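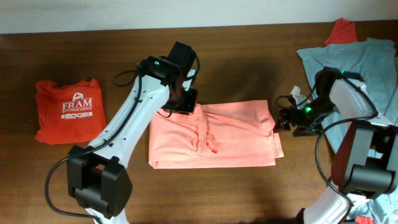

Folded clothes on a wooden table. The red-orange one has white printing on it.

Does Your Shirt Really Need a Wash?

Pick up the last shirt you wore. Is it dirty? Most kids say yes and throw it in the hamper. Most grown-ups do the same thing. But how do you know? Did you look at it? Did you smell it? Or did you just decide that one day of wearing equals one wash?

People believe a lot of things about laundry. Some are true. Some were true a long time ago, when washing was a different job. And some were made up by people who had soap to sell. Let's go through a few of them and see which ones hold up.

What is dirt, anyway?

Dirt on clothes comes in different kinds, and they don't all act the same way.

Some of it is plain dust and soil from outside. A lot of that will brush off once it dries. Some of it is food. And some of it comes from you. Your skin makes an oil called sebum, and it drops tiny dead flakes all day long. Your sweat is mostly water with a little salt in it.

You may have heard that sweat stinks. Be careful with that one. Fresh sweat has hardly any smell. The smell comes later, when bacteria living on your skin and in the cloth feed on what's in the sweat and let off smelly leftovers. So a shirt you wore to read on the couch and a shirt you wore to play soccer are two very different shirts, even if you wore both for the same number of hours.

How soap works

Water is good at washing away salt and sugar. It is bad at washing away oil. Put a drop of cooking oil in a glass of water and you'll see the oil float on top and stay there.

Soap fixes this because of the shape of its molecules. One end of a soap molecule sticks to water. The other end sticks to oil. When lots of them surround a speck of grease, the greasy ends point in, the watery ends point out, and the speck can be carried off in the rinse. Laundry detergent works the same way, though it is made from different stuff than bar soap.

Claim: More soap means cleaner clothes.

This sounds right, and it's mostly wrong. Once there is enough detergent to grab the oil, the extra has nothing to do. It can stay behind in the cloth and make it feel stiff or sticky, and sticky cloth picks up new dirt faster. Look at the cap on a detergent bottle sometime. The line for a normal load is often well below the top, and plenty of people fill it to the brim anyway.

Claim: Bubbles show that it's working.

Bubbles show that there is air mixed into soapy water. Many detergents are made to foam very little, and they clean just fine.

Claim: Hot water is always best.

It depends what you are washing. Hot water does help with greasy dirt, and it is a good idea for the sheets and towels of someone who has been sick. But many detergents now have enzymes in them, which are helpers that cut big stain molecules into small pieces, and a lot of those work well in cool or warm water. Hot water can also set some stains. Blood and egg are full of protein, and heat can make protein grip the cloth tighter. Rinse those in cold water first.

Claim: Clean clothes have a smell.

Think about this one for a minute. If all the dirt is gone, what are you smelling? Perfume! Somebody put it in the bottle. There's nothing wrong with liking it, but a nice smell can sit right on top of a shirt that isn't very clean.

What washing does to cloth

Every trip through the machine rubs and bends the threads. Tiny bits break off. If your family has a dryer, go look at the lint screen. That gray fluff used to be part of your socks and shirts. Printed letters and pictures can crack and peel over time too, and turning a shirt inside out before washing helps protect them.

So washing a shirt that isn't dirty costs you something. It uses water and power, and it wears the shirt out a little.

Try it yourself

Don't just believe me. Yamila Garrido's class tested the soap claim, and you can do it with a grown-up's OK.

Cut 3 squares from the same old white rag. Rub a little butter and cocoa powder into each one. Put each square in its own jar with 200 milliliters of warm water. Add no detergent to the first jar, a quarter teaspoon to the second, and two teaspoons to the third. Put the lids on and shake each jar for the same amount of time. Rinse the squares, let them dry, and compare.

One of her students, Uriel, was sure the third square would win by a mile. He couldn't tell it from the second, but it took him a lot longer to rinse. One test in one classroom doesn't prove much, of course. Your rag may be different, and so may your water. If you get another answer, run it again and see if you get it twice.

So what about underwear?

Wash it every time. Socks, too. I'm doubtful about a lot of laundry rules, but that one is fine.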